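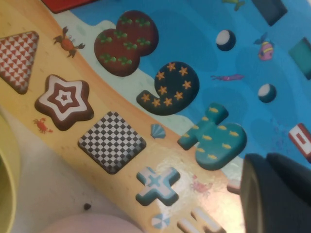 Plikendale Seasonal Services is hiring gift wrap and toy sorting staff for the holiday period. The work starts in late November and ends on the last business day before Christmas. Most of the stock is donated toys for children under six, and each item is checked, logged and wrapped at a single station. Puzzles take the longest to check. On a board with a star, a triangle and a checkered square, the sorter compares the pieces with the recesses and enters the result on the item card before the board goes to wrapping. Incomplete items go to the Sorner shelf for parts matching.

Duties
Check and log donated items using the Flukura stock sheet. Cut paper to the table chart and wrap to the standard fold. Attach age labels. Move finished cartons to the loading door by 4 p.m. Keep the tape and ribbon count current — reorders close at noon.

Requirements
Able to stand for a full shift and lift 47 pounds. Legible handwriting. Previous retail or warehouse work is useful but not required. Training takes 3 hours and is paid.

The season target is around 2000 wrapped items. New staff are not held to an hourly rate during their first week.
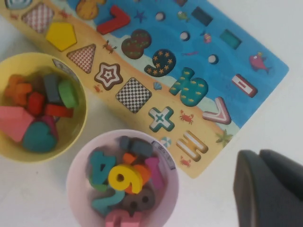 Do I need to work Christmas Eve?

The wrapping room is closed that day, and all deliveries leave the day before. Staff who want extra hours can ask for the decoration take-down shift in January — it is scheduled separately and paid at the same rate.

To apply, send a one-page work history and your available hours to the Ko Street office. Applications are read in the order received, and the list closes at 100.

Filed under: Holiday Jobs / Seasonal and Temporary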